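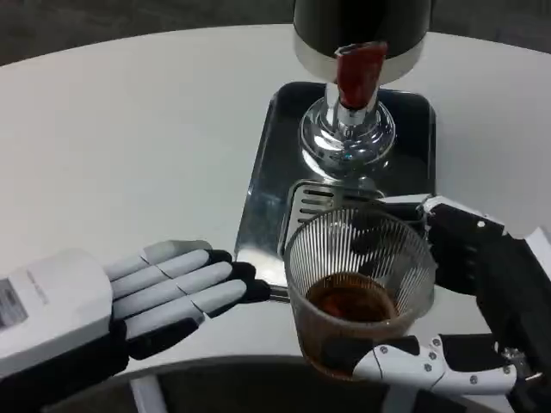 그림 1. 음료 디스펜서의 빨간색 손잡이와 스테인리스 받침

# 서비스 운영 입문 5주차: 줄은 왜 길어지는가

담당: Xiaoyan Zheng
수업 전에 1절과 2절을 읽어 오시기 바랍니다. 계산기가 필요합니다. 휴대전화 계산기도 괜찮습니다.

## 1. 대기 시스템의 기본 용어

지난주에 우리는 서비스를 과정으로 보는 방법을 배웠습니다. 이번 주에는 그 과정 앞에 생기는 줄을 다룹니다. 한국어 교재마다 번역이 조금 다르므로 이 강의에서는 다음 용어로 통일하겠습니다.

- **도착률(λ)**: 단위 시간에 시스템에 들어오는 손님의 평균 수
- **서비스율(μ)**: 창구 하나가 쉬지 않고 일할 때 단위 시간에 처리할 수 있는 손님의 평균 수
- **이용률(ρ)**: 창구가 하나일 때 λ를 μ로 나눈 값
- **체류 시간(W)**: 들어와서 나갈 때까지의 시간. 기다린 시간과 서비스를 받은 시간을 합한 것
- **대기 시간(Wq)**: 체류 시간에서 서비스를 받은 시간을 뺀 것

학생들이 가장 많이 틀리는 부분은 W와 Wq의 구별입니다. 문제에 "기다린 시간"이라고 쓰여 있으면 Wq이고, "머문 시간"이라고 쓰여 있으면 W입니다. 작년 시험에서도 이것 때문에 점수를 잃은 분이 많았습니다.

## 2. 리틀의 법칙

안정된 시스템에서 다음 식이 성립합니다.

**L = λ × W**

L은 시스템 안에 있는 손님의 평균 수입니다. 이 식은 도착 간격이 어떤 분포를 따르는지 묻지 않습니다. 다만 λ와 W의 시간 단위는 반드시 같아야 합니다.

**예제.** Pomen 카페에 점심시간 2시간 동안 손님 204명이 들어왔습니다. 한 손님의 평균 체류 시간은 11분입니다. 카페 안에는 평균 몇 명이 있습니까?

풀이: λ = 204 ÷ 120 = 1.7(명/분)이고 W = 11(분)이므로, L = 1.7 × 11 = 18.7(명)입니다.

답이 정수가 아니어도 틀린 것이 아닙니다. L은 평균이므로 반올림하지 말고 그대로 쓰십시오. 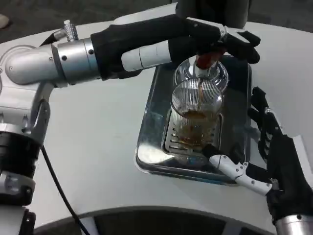
*3절 읽는 시간: 4분*

## 3. 이용률과 변동성

이용률이 1보다 작으면 줄이 생기지 않는다고 생각하기 쉽습니다. 그러나 손님은 일정한 간격으로 오지 않고, 주문의 내용도 사람마다 다릅니다. 그래서 창구에 여유가 있어도 어떤 순간에는 줄이 생깁니다.

도착이 포아송 과정이고 서비스 시간이 지수분포이며 창구가 하나인 경우(M/M/1), 평균 대기 시간은 다음과 같습니다.

**Wq = ρ ÷ (μ − λ)**

μ가 1분에 한 명이라고 하고 값을 넣어 보겠습니다.

| ρ | 평균 대기 시간 Wq |
|---|---|
| 0.5 | 1분 |
| 0.8 | 4분 |
| 0.9 | 9분 |
| 0.95 | 19분 |

표의 마지막 두 줄을 비교해 보십시오. 이용률은 조금만 올랐는데 대기 시간은 두 배가 넘습니다. 관리자가 직원의 빈 시간을 모두 없애려고 하면 손님이 그 비용을 내게 됩니다.

## 4. 병목 찾기

여러 단계가 이어진 서비스에서는 처리 능력이 가장 작은 단계가 전체의 속도를 정합니다. 이 단계를 병목이라고 부릅니다. 음료 코너라면 보통 주문, 추출, 마무리, 전달의 네 단계로 나눌 수 있습니다.

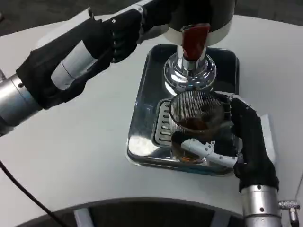

그림 2. 기계의 아랫부분과 받침 트레이

병목을 찾을 때는 다음 순서로 합니다.

1. 각 단계의 평균 처리 시간을 적습니다.
2. 같은 일을 하는 사람이나 설비의 수로 나눕니다.
3. 그 값이 가장 큰 단계에 표시를 합니다.
4. 그 단계 앞에 재고나 사람이 쌓이는지 현장에서 확인합니다.

4번을 생략하는 보고서가 많습니다. 종이 위의 처리 시간과 현장의 처리 시간은 자주 다릅니다. 예를 들어 Gittins 매장의 보고서에서는 추출이 병목이라고 했지만, 현장에 가 보니 손님들은 계산대 앞에 서 있었습니다. 쿠폰 확인에 걸리는 시간이 표에서 빠져 있었던 것입니다.

병목이 아닌 단계를 빠르게 만들어도 전체 처리량은 늘어나지 않습니다. 이 문장은 시험에 자주 나오니 밑줄을 그어 두십시오.

## 5. 느껴지는 시간

같은 5분이라도 길게 느껴질 때가 있고 짧게 느껴질 때가 있습니다. 수업에서는 아래 경우를 놓고 토론하겠습니다.

- 할 일이 없는 대기와 할 일이 있는 대기
- 이유를 아는 대기와 모르는 대기
- 혼자 하는 대기와 함께 하는 대기
- 순서가 공정한 줄과 그렇지 않은 줄

마지막 경우가 특히 중요합니다. 한 줄로 서서 빈 창구로 가는 방식은 나중에 온 사람이 먼저 서비스를 받는 일을 줄여 줍니다. 여러분 나라의 은행이나 우체국은 어떤 방식인지 생각해 오십시오. 제가 자란 도시에서는 줄이 여러 개였고, 저는 항상 느린 줄을 골랐던 것 같습니다.

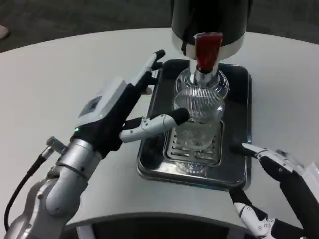

그림 3. 트레이 안의 그릴 위에 놓인 투명한 유리병

## 6. 과제

강의 게시판에 있는 Prasness 자료를 내려받으십시오. 손님 2,647명의 도착 시각과 퇴장 시각이 들어 있습니다. 퇴장 시각이 비어 있는 행은 계산에서 빼고, 몇 행을 뺐는지 보고서에 쓰십시오.

1. 시간대별 도착률을 구하고 그래프로 그리십시오.
2. 점심시간의 W를 구하고 리틀의 법칙으로 L을 계산하십시오.
3. 창구를 하나 더 여는 것이 좋은 시간대를 한 곳 고르고, 이유를 세 문장 이내로 쓰십시오.

제출은 금요일 수업 시작 전까지입니다. 두 사람이 함께 해도 되지만 보고서는 각자 써야 합니다. 다음 주에는 Pusine 사례로 예약 제도와 노쇼 문제를 공부합니다.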